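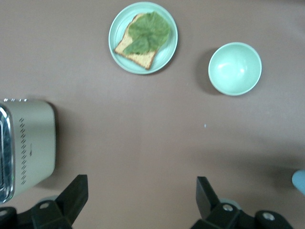
# Visit report: Dinuteck demonstration hall, Feb 10, 2025

Dinuteck runs its teaching hall on the second floor of a former print works. Access is by the loading door; the street entrance is locked during working hours. Sign-in is on paper. Visitors get a badge and a pair of safety glasses, and bags stay in the lockers by the stairs.

The purpose of the visit was to see how the company collects task demonstrations for small two-finger grippers, and to judge whether the method would suit our own bench. We have a single arm and no full-time operator. The invitation came out of an exchange of messages in January, after we asked about the Vekurero software.

## Layout

The hall is divided by low partitions into stations. Each has a table, an arm and a desk for the operator. Two methods of teaching are in use. In the first, a person takes hold of the arm and guides it through the task with the motors set to offer little resistance. In the second, the person sits at the desk and moves a smaller arm of matching shape, and the large one follows.

Both methods record the same data: joint positions, gripper opening and the wrist camera stream. A recording is called an episode. Episodes are stored by Vekurero, which is Dinuteck's own program and is not sold separately.

## The breakfast task

Most of our time went to the breakfast station. The setup uses a cream toaster, a round plate and a bowl in pale mint green, a slice of toast and a green leaf. The task has two parts: put the toast on the plate, then lay the leaf over it. An episode counts as complete when the leaf rests on the bread and the gripper has let go and backed off with its fingers open.

The wrist view is the main one used for training. With the fingers open it shows both tips, a wide stretch of table between them, and the plate beyond. The toaster is only partly in view from that pose. The operator said this is accepted, as the last part of the task depends on the plate and not on the toaster.

The finished position is judged loosely. Toast may lie at an angle, and the leaf may reach past the bread toward the plate rim. A strip of bare toast is fine. Toast hanging over the table is not. The operators used to align everything with the plate center, and the episodes they made that way were found to be too much alike. They now vary the placement on purpose and keep a printed list of starting positions at the desk.

The leaf is the harder of the two items. It bends when gripped and does not always come free when the fingers open. The operator's habit is to lower it until it touches the bread, open slowly, and pull back along the line of the fingers. New operators tend to open too high.

## By hand

I was allowed to try hand guiding first. The arm is easy to move from the shoulder but stiff at the wrist, and it takes some practice to turn the gripper without shifting the whole arm. The fingers are opened and closed with a button on the wrist.

The main drawback is that the person's hands and sleeves can get into the wrist view. Dinuteck marks such episodes and leaves them out of training by default. They also found that people guiding by hand tend to take short cuts that the motors later reproduce badly, such as a quick twist at the end of a move. For these reasons hand guiding is now kept for teaching fixed points and for first attempts at a new task.

## By remote control

The remote desk uses a leader arm built by Wanigasekara. It is light and has a trigger for the gripper. There is no force feedback. The operator works by looking directly at the table, with the wrist view on a monitor as a second source.

I made seven attempts. Two were kept. The rejected ones failed for the following reasons:

- leaf released too high
- toast pushed against the plate rim
- gripper still touching the leaf at the end of the recording
- pause too long before the first move

The last of these surprised me. Vekurero trims idle time at the start of an episode, but only up to a set limit. Past that limit the episode is rejected, so operators are told to start the recording with their hand already on the trigger.

Delay between the two arms was small enough that I stopped noticing it. Depth was more of a problem. From the chair it is difficult to tell how far the fingertips are above the toast, and I relied on the shadow on the table.

## Data and review

The target for one task at one station is 1,000 kept episodes. Each is replayed by a second person at higher speed and marked as keep, reject or recheck. The reviewer does not see who made it. Rechecks go back to the same desk the next morning.

Stations are wiped down between sessions, though small marks and crumbs are left alone if they do not affect the task. Lighting is not held constant. The blinds stay as they are, and the reviewers do not reject on shadow.

## Cables and fingers

Fluser supplies the finger mounts and the cable clips. The fingers at the breakfast station are black and tapered, screwed to black brackets. Swapping a finger means removing screws and then repeating the gripper zero, which has to be logged in Vekurero before the next recording. We watched one swap on another station. The zero step took longer than the mechanical work.

## Points for our own bench

Remote control is the better fit if we can get a leader arm. Hand guiding could be used in the meantime for simple pick and place, with the operator standing behind the arm and sleeves rolled up. We would need a written rule for what counts as finished before recording anything, and a second person for review at least part of the week.

Still open with Dinuteck: price of the leader arm alone, whether Vekurero can export to plain files, and whether the spare fingers fit our older bracket. The bracket drawing is to be sent to them by us.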